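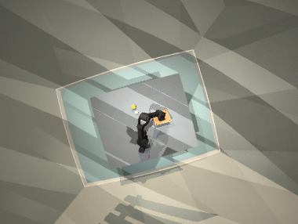

Manga reading room, Hakosen Club
Safety check before opening, with comments
Date: 2020-03-08
Checked by: Smaranda Pană
Read by: Ashraful Chowdhury

1. Entrance and stairs
Free of boxes: yes
Handrail fixed: yes
Comment: The rubber mat on the first step is lifting at one corner. I put tape on it, but tape is a solution for one week only. Please order a new mat.

2. Emergency exit
Opens from inside without key: yes
Sign lit: yes
Comment: The stand with the Flastance posters was again in front of the door. I moved it beside the counter. Please let it stay there, also on signing days.

3. Shelves
Fixed to wall: all except the long shelf with the Claller series
Heavy volumes on lower boards: partly
Comment: The Claller shelf moves when I push it with one hand. The box editions are on the top board and they are very heavy. I took down the first two sets myself, the rest needs a taller person. Until the shelf is fixed, nobody should climb on it to reach the last volumes — I know which ones everybody wants now, after the last chapter.

4. Electricity
Cables behind the screen: tidy
Sockets: one cracked, near the window
Comment: I covered the cracked socket and wrote "do not use" on it. The electrician from Kumarasinghe has our request under number 3795. He did not give a day yet.

5. Fire extinguishers
Number: 2
Seal and pressure: good
Comment: The one by the figure cabinet hangs too low, and cosplay capes catch on it. Ashraful, can you raise it a little?

6. Figure cabinet
Glass: no cracks
Lock: works, but stiff
Comment: A drop of oil is enough, I think. I did not have any with me.

7. First aid box
Complete: no
Comment: Missing are the small plasters and one pair of scissors. The cold pack is still good.

8. Reading corner
Lamps: good
Cushions: one torn
Comment: The torn cushion is in the back room. I can sew it at home.

Result: room may open, with the Claller shelf closed by rope.
Next check: end of March, before the new volumes arrive.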